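Wastwood Amateur Boxing Club
Progress report to the Lau Fund
Prepared by Aisling Mac Suibhne, club lead

Hi Brendan,

You told me last time that my report read like a tax form, so I'm writing this one the way I'd tell it to you over the phone. Stop me if it goes too far the other way!

The big one first. The beginners' program is full. We have 161 people signed up across the week, juniors and adults together, and the Tuesday juniors class has a waiting list for the first time since I took over. Most of the new juniors came through the schools visits, which Úna Lenihan ran pretty much single-handed (she'd show up with a bag of gloves and two jump ropes and leave with a stack of permission slips). The adults are a mixed bunch. We've got a lot of people who came for the fitness side and then got curious about sparring, and a few who boxed years ago and want to see what's left.

The women's class is the part I'm happiest with. Kathleen Mac Giolla coaches it, and she's strict about footwork, so they spent the first month hardly throwing a punch. There was some grumbling. Then we put them in with the mixed class for a light technical night and you could see the difference in how they held their ground, and the grumbling stopped. 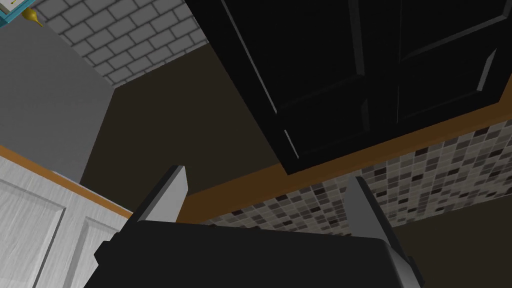
On to the carded boxers. Five of ours fought at the spring show in Lunano and we came home with three wins. Ruairí Costello got the best of them, a unanimous decision over a much taller southpaw. He lost the first round because he kept reaching, then got inside in the second and stayed there, working the body. I've been asking him to do that for a year. The two losses were both close and both went the distance, and I had no complaints about the judging, whatever you may have heard from parents.

We also had a stoppage, in our favor, in the second round of a junior bout. It was a good early call by the referee and the other kid was fine and back in his seat eating chips before the next bell. I mention it only because you asked us to report every stoppage, and that's the only one.

Money. Your equipment grant was $2000 and it's spent, all but a few dollars. Most of it went on headguards and 20 pairs of training gloves from Nevex, who gave us the club price after I pestered them. The old gloves were in a sorry state and I threw them out myself so they couldn't creep back into the cupboard. The rest paid for mouthguards for juniors who turned up without one, and for a new timer with a bell loud enough to hear over the heavy bags. Receipts are in the envelope with the signed copy of this report.

I did say in the application that we'd replace the ring canvas out of the same money, and we haven't. The quote came in a lot higher than the one I'd used for the budget. We've patched the one bad seam near the blue corner and it's holding, but I'm not going to tell you it's a long-term fix. I'd like to talk about that when we meet. I have a second quote coming and I'll send it over as soon as I have it.
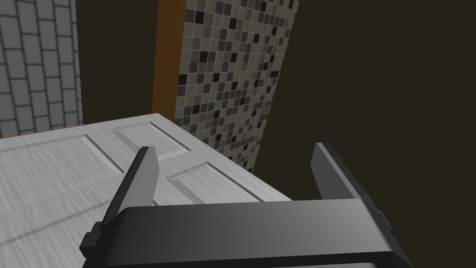 Coaching certificates are the other place where we're behind. The plan was for 2 assistant coaches to be through their level one by now. One has passed. The other missed the weekend course with a stomach bug, and the next one isn't until July, so she's booked on that. Until then she only works alongside Kathleen or me and doesn't run a group alone. It does mean we can't open the extra juniors class yet, so the waiting list stays a waiting list for a bit longer than I'd like. I've called all the parents on it and most were nice about it.

Our open sparring day was on 26th May and it went really well, a bit hot and very loud. Four other clubs came over. We matched by weight and experience, kept the rounds short, and had a doctor at ringside all afternoon. I was nervous about the number of first-timers, but the visiting coaches were great about reining their people in, and I'd happily have every one of them back. Two of the clubs have already asked about doing a return day at their place.

Coming up, we have the summer schedule to sort out, medicals to renew for three of the carded group, and Ruairí's next bout, if we can find him an opponent at the weight. He's had two fall through already and he's getting grumpy. You'd be welcome to come along to a Tuesday session any time, just use the side door and bring sneakers if you want to get on the pads.

Talk soon,
Aisling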